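2nd December – Mokness samples, paint adhesion and drying

Second set of panels from the Mokness house brought over to the bench. Primer is the Zelthorpe water-based, topcoat the Matoušek satin, both from tins opened in August. Lids were sound, no skin on either.

Cross-cut test on the flat panels: 11 passes, 4 fails. All the fails were on the old gloss where the sanding had been light.

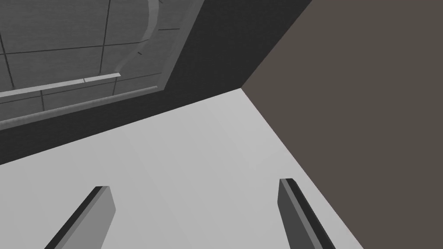
Heike Reuter repeated two of the fails with a fresh blade and got the same flaking along the cuts, so the blade is not the cause. Batch number on the primer is 349 – noted for Tredard in case they ask.

Drying was slower than the data sheet suggests. Topcoat still took a thumbprint the next morning.
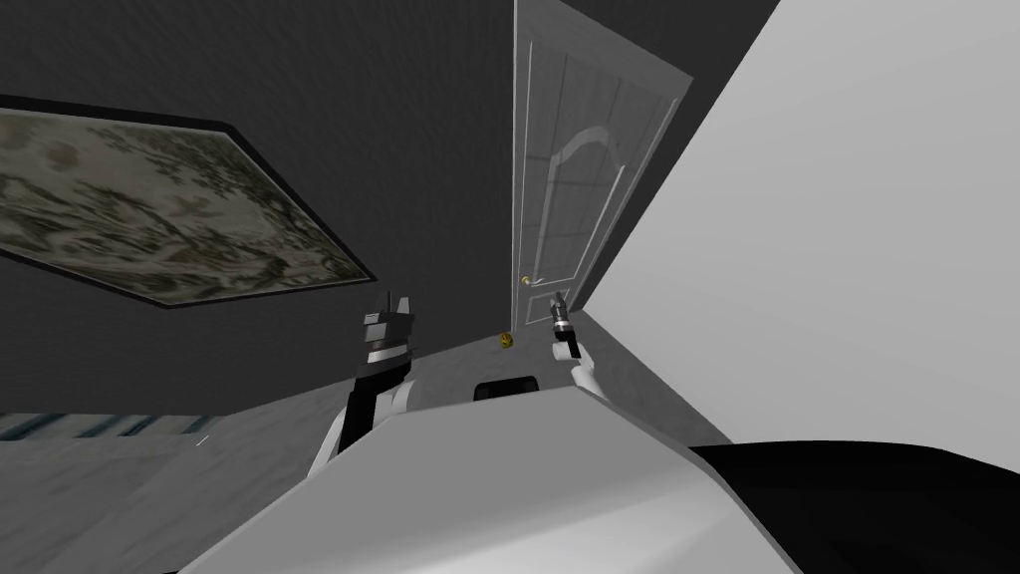 Abimbola Bassey wants a degreasing step added before sanding. Agreed. Sugar soap, rinse, leave overnight.

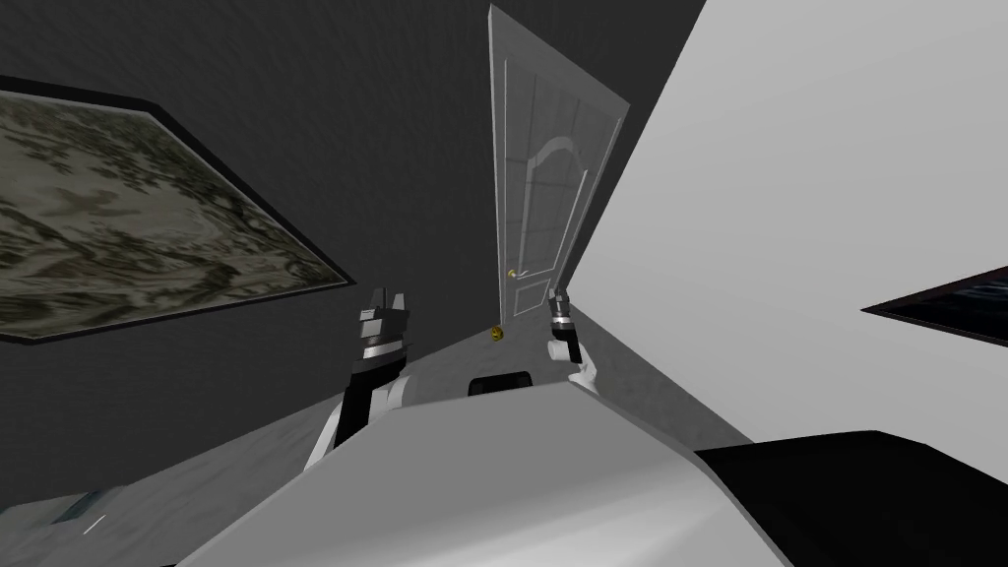
Brushing order still needs writing down for mouldings. Flat test panels tell us nothing about sags, which start where paint collects in a corner. On a door with an arched moulding over the inset, like the white one, I would cut in the curve first, then the inset, and leave the raised border until last. Knob off before sanding.

To do: order blades, relabel the failed panels, ask Tredard for the recoat time at 11 degrees.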